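Will a Robot Take Out My Trash? Not This Summer

Sun 28 June

My sister-in-law sent me another one of those videos last week. A robot folds a towel, pats it flat, and sets it on a pile, and there's soft piano music under the whole thing. "You'll be out of excuses for your laundry room," she wrote. I watched it twice. The second time I noticed the little label in the corner saying the clip was sped up, and I went and folded my own towels.

I've been reading about this stuff since the first robot vacuums, and I've owned 2 of them. The one I have now, a Kallitier, gets the middle of the kitchen floor clean enough. It doesn't do the corner by the fridge, it eats shoelaces, and I have to pick up the house before it can clean the house. My husband calls that progress. I call it a second chore.

So when people tell me a machine is going to be doing dishes and taking out the trash by Christmas, I want to know what exactly they have seen it do. Was it in a real kitchen? Did anyone move the chair first? How many tries did it take? The company pages never say. Fakard had a big write-up in May with a machine loading a dishwasher, and every plate in it was the same plate. Come to my house and try the colander.

What I do find interesting is how much of the work is still being done by people. A lot of the teaching starts with somebody holding a pair of grippers and doing the job by hand, so the computer has something to copy. Pick it up, put it down, do it over. I don't say that to be mean. I learned to make pie crust about the same way, standing next to my grandmother. But she only had to show me in one kitchen, and I could go home and do it in mine. 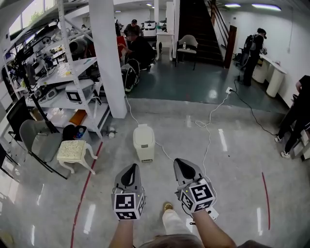 And a home is a hard place to work. Things get left on the floor. Cords run where they shouldn't, somebody is always standing in the way, and the wastebasket is never where it was yesterday. Any ten-year-old can deal with that. I've yet to see a machine that can do it on a Tuesday night with the dog underfoot.

My cousin works at the Holloway warehouse and says shop floors aren't much different. They brought in an arm to move totes, and it does fine as long as the totes are all one kind and facing the right way. In its first week it moved 523 of them, then stopped over a loose strap and sat there until somebody came back from lunch. He has a soft spot for it all the same.

I'll change my mind when one of these things can empty a bathroom trash can, put in a new bag, and not need me in the room -- 48 hours in my house, no helpers, no piano music. Until then I'm keeping my broom, and the Kallitier can stay out of the corner.

Comments (3)

Rochelle Blackwood
We had a Bamuvero and it got stuck under the same couch every single day. I gave it to my son for his apartment. He doesn't have a couch.

porchlight_dee
You're being a little hard on them. Dishwashers were a joke at first too, according to my mother, and now look. I'd take a slow towel folder over no towel folder.

Gus in Ohio
Does the Kallitier handle rugs with fringe? Asking before I buy.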